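訃聞刊登與典藏 常見問題

Gutevier 訃聞服務說明頁
最後更新:2019-06-19
維護:Tzu-hsuan Cheng(編務)、Ho-yin Chien(系統)

本頁適用於個人委刊、禮儀公司代刊及既有訃聞之更正、下架與查詢。合約客戶另有附約者,以附約為準。文中「訃聞」指向公眾告知逝者姓名、逝世事實及治喪安排之文字;「謝啟」指喪禮完成後之致謝文字;「追思文」指親友撰寫、不含治喪資訊之文字。三者審核流程不同,送件時須擇一。

一、委刊資格

誰可以委刊訃聞?

配偶、直系血親、兄弟姊妹、遺囑執行人,以及前述任一人書面委託之禮儀公司。同居人、養親屬及監護人亦可委刊,須附關係證明。服務單位、同學會、宗親會等團體得委刊追思文,欲委刊訃聞者須附家屬同意書。

同一位逝者有兩組家屬分別委刊,如何處理?

系統以逝者姓名、出生年月日與逝世日期比對。三項相符時,後送之件暫停於「待協調」狀態,編務會以電郵通知雙方。雙方同意合併者,以合併稿取代原稿;不同意者,兩件均可刊登,惟治喪時間地點不得互相牴觸。若有牴觸,以持有死亡證明書正本之一方所載為準,另一方須刪除治喪段落後方可刊登。編務不介入親屬排序或稱謂之爭議。

代刊的禮儀公司需要另外註冊嗎?

需要。代刊帳號與個人帳號權限不同,代刊帳號可批次上傳,但每件仍須附單獨委託書。一份委託書列多位逝者者不受理,同一事故之罹難者亦同。

二、文件與查證

需要準備哪些文件?

死亡證明書或相驗屍體證明書之影本一份;委刊人身分證明影本一份;關係證明一份(戶籍謄本、結婚證書或遺囑節本擇一)。於國外死亡者,可先以當地機關出具之證明送件,無須等候驗證完成,惟須附中文譯文。譯文由委刊人自譯即可,不必公證。

為什麼已附死亡證明書,編務仍然來電?

查證電話為固定程序。編務撥打的是禮儀公司或開立證明之醫療院所公開登記的電話,不使用送件表單上所填號碼。查證內容限於逝者姓名與逝世日期是否相符,不詢問死因。查證未能於截稿前完成者,該件順延至次一刊登日,不另收費。

文件會保存多久?

證明文件於刊登完成後 48 日刪除,僅保留查證紀錄編號。委刊人可要求提前刪除,但提前刪除後如遇他人提出異議,須重新提供。

三、稿件格式

字數上限是多少?

標準訃聞本文上限為 434 字,含標點,不含標題及聯絡欄。超出者改以長文格式計費。字數由系統於送出時計算,全形與半形字元均計為一字,連續空白計為一字,換行不計。英文以空格分隔之單詞計算,一詞計一字。

有沒有建議的內容順序?

送件表單依下列順序排列欄位,委刊人可調整:逝者姓名與享年、逝世日期與地點、出生日期與籍貫、父母姓名、學歷、職業經歷、婚姻、遺族名單、先逝親屬、治喪安排、奠儀或捐贈指示。除姓名、逝世日期兩欄外,其餘均可留空。留空之欄位刊出時不顯示標題,也不會出現「不詳」字樣。

享年、享壽、得年應如何使用?

本服務採下列編輯慣例:未滿三十歲者用「得年」,三十歲以上未滿六十歲者用「享年」,六十歲以上用「享壽」。九十歲以上如家屬要求用「享耆壽」,依家屬所填。年齡以實歲或虛歲計均可,但全文須一致。本文寫「享壽八十八」而出生與逝世日期推算為八十六者,編務會退回詢問;委刊人確認後照登,系統不自動修改。

農曆日期可以刊登嗎?

可以,須同時填寫國曆日期。系統僅以國曆日期建立索引。農曆閏月請於備註欄註明「閏」字,否則換算結果會差一個月,而換算不符之件一律退回。

「顯考」「先慈」「未亡人」等用語有規定嗎?

不作強制規定。常見錯誤有兩類:其一,祖父母仍在世而稱亡父為「顯考」,依舊例應作「先考」;其二,由配偶具名而正文沿用子女口吻。編務會以註記提出,是否修改由委刊人決定。「未亡人」可改用「妻」或「護喪妻」,喪夫、喪妻之具名格式均可採用對等寫法。

遺族名單如何排列?

預設依配偶、子女、媳婿、孫輩、手足之順序,同輩依年齡。離異之前配偶、未辦理收養之繼子女是否列入,由委刊人自行決定,並於表單勾選已知悉責任歸屬。名單中在世之人要求移除自己姓名者,編務於核對身分後逕行移除,不需委刊人同意,但會通知委刊人。未成年人僅刊姓名,不刊學校與住所。

先逝親屬要加註嗎?

建議以「(歿)」標註,置於姓名之後。使用黑框標註者,於網頁版會轉為「(歿)」,原因是部分讀屏軟體無法辨識黑框。

可以寫死因嗎?

可以寫,也可以不寫。涉及偵查中案件者,僅得寫「意外」或不寫。涉及醫療糾紛者,不得於訃聞中指明醫療院所或人員之過失。自殺身亡者,編務不主動修改為其他說法,但會請委刊人刪去方式與地點。
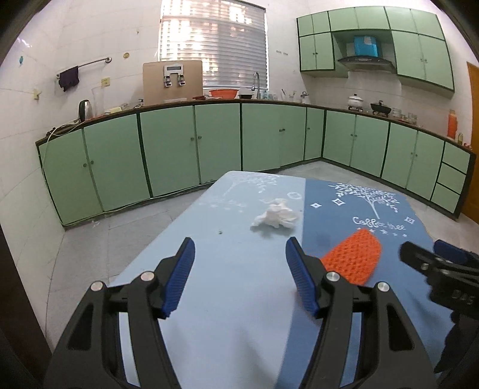 閱讀時間:9 分鐘

四、截稿與刊登

截稿時間如何計算?

紙本次日刊登之截稿時間為當日下午四時,以稿件狀態轉為「送審」的時刻為準,不以開始填表時刻為準。網頁版無固定截稿時間,查證完成即上線。連續假期之截稿時間提前,於假期前在登入頁公告。清明前後送件量較大,四月份之紙本版位採先到先登,不接受預留。

可以指定版位嗎?

標準格式不可指定。半版以上可指定左頁或右頁,不可指定相鄰內容。編務於拼版時會避免訃聞與喜慶啟事同版,但不作保證,亦不因此退費。

刊登後多久可以在索引中查到?

網頁版於上線當日夜間排程建立索引,隔日可查。紙本版須經掃描與文字校對,通常較網頁版晚兩個工作日。查詢時請以逝者全名輸入,單姓加單名者請另填逝世年份,以免結果過多。

遲延之訃聞可以刊登嗎?

可以。逝世日期距送件日超過一年者,改列「追告」欄,不收治喪版位費。追告不需填治喪安排,若仍有安葬或遷葬儀式,可於備註欄說明。

五、費用

如何計費?

費用由三部分組成:基本費、逾字費、圖片費。基本費依版別而異,逾字費以超出字數計算,不滿一字以一字計的情形不存在,故無進位問題。圖片費以張計,網頁版第一張免費。謝啟與訃聞同時委刊者,謝啟基本費減半,兩件須使用同一付款編號。

多久內必須付款?

系統產生付款編號後 21 小時內。逾時編號失效,稿件退回「草稿」狀態,內容保留,重新送出即可取得新編號。採月結之代刊帳號不適用本項。

撤稿可以退費嗎?

拼版前撤稿,全額退還。拼版後、付印前撤稿,退還圖片費與逾字費,不退基本費。付印後不退。因查證不符而由編務退件者,全額退還;因委刊人提供不實文件而退件者,不退。

家境困難可否減免?

列冊低收入戶免收標準訃聞基本費。請於付款前上傳證明,付款後補件須走退費流程,時間較長。

六、更正、異議與下架

刊登後發現錯誤怎麼辦?

網頁版由委刊人於後台提出更正申請,編務核對後修改,頁尾註明「本件曾經更正」及更正項目,不保留錯誤原文。紙本無法修改,於次一刊登日刊更正啟事。錯誤出於編務者,更正啟事免費,版面大小與原訃聞標題列同寬;錯誤出於送件內容者,依啟事費率計算,最低一行。

姓名用字罕見,網頁顯示為方框,算不算錯誤?

算顯示錯誤,由系統組處理。罕用字以造字方式送件者,請附手寫或印刷字樣一份。編務查得對應 Unicode 碼位後以正式字碼取代;查無碼位者以組字式表示,例如左右部件並列,並於首次出現處附字圖。索引同時收錄原字與常見代用字,以兩者查詢均可取得結果。

非委刊人可以要求更正嗎?

可以提出異議,不能直接更正。異議須具名並附文件,匿名異議不受理,但內容為「當事人仍在世」者除外。收到此類異議時,系統先將該件隱藏,再行查證,隱藏期間頁面顯示「本件查證中」。

可以永久下架嗎?

網頁版可以。委刊人提出申請並經身分核對後執行,索引中僅留「已下架」紀錄,不含姓名。已提供予圖書館之紙本合訂本及微縮片不在可下架範圍。搜尋引擎之快取由各搜尋引擎處理,委刊人須自行申請移除,本服務可出具原頁已下架之說明。

留言簿有不當留言如何處理?

每則留言旁有「回報」連結。留言簿預設為先審後刊,委刊人可改為直接顯示或關閉。推銷祭品、骨灰罐、塔位之留言一律刪除,並封鎖該帳號。債務追索類留言同樣刪除,請債權人循法律途徑向繼承人主張。

七、索引與查詢

索引收錄範圍為何?

收錄本服務刊登之訃聞,以及經授權匯入之 Pralluvar 舊刊剪報。剪報部分僅有文字索引,部分無全文影像。匯入之剪報共分為 205 個卷夾,卷夾號顯示於查詢結果右側,引用時請一併抄錄,日後重新編號仍可回溯。

Pešek 與 Virkix 兩組索引欄位有何差別?

Pešek 為人工著錄欄位,包含逝者姓名、別名、籍貫、職業及訃聞中出現之全部親屬姓名。Virkix 為自動辨識欄位,取自掃描文字,未經校對。查詢預設兩者並用;需要較高準確度時,請取消勾選 Virkix。直排舊刊之自動辨識常將「歿」誤為「沒」、「壽」誤為「春」,查無結果時可改用誤字再試一次。

婦女姓名查不到怎麼辦?

早期訃聞多以冠夫姓或「某媽某太夫人」具名,未載本名。請以夫家姓氏加本家姓氏查詢,例如「陳林」。著錄人員若由他件訃聞推得本名,會填於別名欄並加方括號,方括號內為推定資料,引用時應保留。

訃聞能否作為繼承或戶政用途之證明?

不能。訃聞為私人啟事,所載親屬關係未經本服務認定。查詢結果頁提供之「刊登證明」僅證明某日刊有某件訃聞,不證明其內容屬實。部分機關接受刊登證明作為公告周知之佐證,是否採認由該機關決定。

研究者可以批次取得資料嗎?

可申請。申請書須載明研究目的、所需欄位及資料保存方式。逝世未滿三十年之件,提供時遮蔽在世親屬姓名。申請由 Ho-yin Chien 受理,補件通知寄至申請人之機構信箱,不寄私人信箱。

八、技術問題

上傳檔案失敗

請確認檔案格式為 PDF、JPG 或 PNG,且檔名不含斜線、問號或星號。以手機拍攝之證明文件,四角須完整入鏡。PDF 設有密碼者無法通過掃描,請先移除密碼。

表單填到一半頁面逾時

每一欄位離開時自動存為草稿,重新登入後由「我的稿件」進入即可。遺族名單為例外,該欄須按「暫存名單」才會寫入,名單較長者建議分次暫存。

收不到校樣通知

校樣通知以電郵寄送,主旨含稿件編號。請先檢查垃圾郵件匣,再至後台確認信箱拼寫。校樣亦可於後台直接下載,不必等候電郵。紙本件未於截稿前確認校樣者,視同未送件。

本頁未列之問題請由後台「聯絡編務」送出,並填寫稿件編號。未附編號之來信依姓名人工檢索,回覆順序在有編號者之後。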